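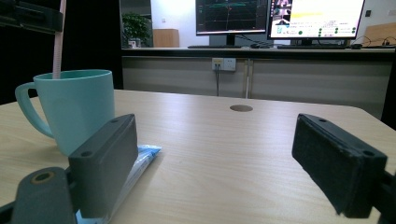
Settimio Bellini does not believe the word "glitch" covers it. A gripper that lets go of a mug when it was told to hold on has failed, he said, and he would like the people who built it to use that word.

The company, Firkomness, has so far used several others. In a statement dated Jun 3, 2019, it described the trouble with its Drirkavo gripper as "an intermittent release condition" and said the matter was "well understood." It also told its test sites to stop using the gripper with anything hot, sharp or breakable until further notice, a large step to take over something well understood.

Drirkavo is a two-finger gripper meant for tabletop chores: picking up cups, moving packets, clearing a surface after a meal. It comes in two forms, one that a person holds and operates by hand to record how a job is done, and one that goes on the end of a robot arm and is supposed to repeat what was recorded. Both use the same fingers and the same control board. The fault, by the company's account, is in the board.

It showed up in Virkholm, where the robot version was being tried on ordinary table items, mugs among them. The arm picked up a ceramic mug of tea, moved it sideways and opened its fingers over the edge of the table. A technician was splashed on the hand and wrist. She was treated on site and went back to work, according to the company, which did not say how hot the tea was or why a mug of tea was being used in an early trial at all.

That might have been the end of it, except that the logs were checked. They showed four releases of the same kind, with the mug of tea the last of them. The first three had been written down as dropped objects and put down to slippery surfaces. In each case, the log shows that the command to grip was still active when the fingers opened.

Firkomness points out that the four came out of 3,000 recorded grasps. It repeated the number twice in its statement and again in an email to this site. It would be a more comforting figure if the company had said what the grasps were. Asked whether they included the hand-held version, where a person is squeezing the handle and would be unlikely to let go of a cup by accident, a spokeswoman said the total covered "all Drirkavo activity." Asked how many were done by the arm alone, she said she would check. No answer had come by the time of publication.

The proposed fix is a software update. As the company explains it, the board loses track of finger position when its power dips for a moment, restarts, and opens the fingers as part of its normal startup routine. The update tells the board to stay closed after a restart if it was closed before.

Bellini sees two problems there. A gripper that always stays shut is no safer than one that always opens if what it has hold of is somebody's thumb. And the update leaves the power dip where it was. "They've changed what it does when it faints," he said. "I'd want to know why it faints."

Dimaculangan, which supplies the board, said it had received one unit back for inspection and had not yet been able to produce the fault. Its engineers ran the unit for 40 minutes on a test bench. The company would not say whether the bench had an arm attached, or whether the cable was moving as it would in use. Both would seem to matter if a loose power connection is to blame, a possibility Firkomness has neither confirmed nor ruled out.

The hand-held version is still in use. Firkomness says the fault "has no practical effect" there, as the operator can see and feel what the fingers are doing. Anyone who has carried a full cup across a room may want to hear more on that point. Recordings made with the hand-held units will also be used to train the arm, and the company did not say whether it has gone back through them to look for restarts.

The update is to go out to all sites in June. Firkomness said it would publish its test results "in due course" and did not commit to including the raw logs. The emergency stop on the Virkholm arm was working and within reach, according to the statement. It cuts power to the arm. What it does to the fingers is not mentioned.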